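Where Did All the Lids Go? Sorting Out a Shared Kitchen Cabinet
Household Systems, short project report
2024-09-06

Why I picked this

Our assignment was to find a small storage problem at home and try to fix it. I didn't have to look far! The cabinet next to our stove holds every food container in the apartment, and opening it has been a gamble since we moved in. Something always slides out (usually a lid, usually onto my foot). I live with 3 roommates and we all cook, so the pile just keeps growing.

I called the project Dreso, which is what we named the cabinet last winter. No deep meaning, it just sounded like a grumpy old man.

What I did first

I took everything out and matched bottoms with tops on the floor. It took me nearly 90 minutes, a lot longer than I'd planned, partly because I kept stopping to wash things that had gotten sticky in the back. Anything with no partner went into a paper bag, and the bag sat by the door for a week so my roommates could rescue stuff. They rescued way more than I expected.

Then I tried two ways of putting things back:

Nested: bowls stacked inside each other, lids standing up in a rack next to them.
Closed: every container stored with its own lid snapped on.

We lived with each one for 2 weeks and I kept notes on a sheet taped inside the cabinet door. My roommates mostly used the sheet for complaints, but complaints turned out to be pretty useful data.

How it went

Nested looked fantastic on the first evening. I was so proud of it! Then people started grabbing lids in a hurry and putting them back flat on top of the bowls, and the rack (a cheap Nirska one from the discount store) was too narrow for anything big.

Closed takes up a lot more room, and I had to move the baking pans to the hall closet to make it work. But there was no hunting for anything, and the notes sheet got very quiet.

The lids with locking tabs were the easiest to live with. Glass bowls are heavy, and I like knowing the top is clipped on before I pick one up from a high shelf.
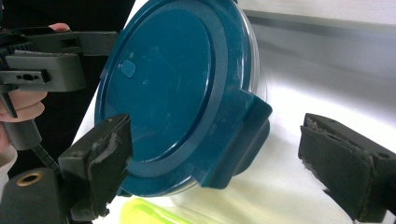
What I'd change

I should have measured the shelves before starting. I also wish I'd tried labels, maybe with colored tape, so leftovers don't get mixed up between roommates. I'd like to run that in November, when everybody is cooking more soup and the containers are always in use.

For now we're sticking with Closed. The baking pans are still in the hall closet, and one roommate is still mad about it.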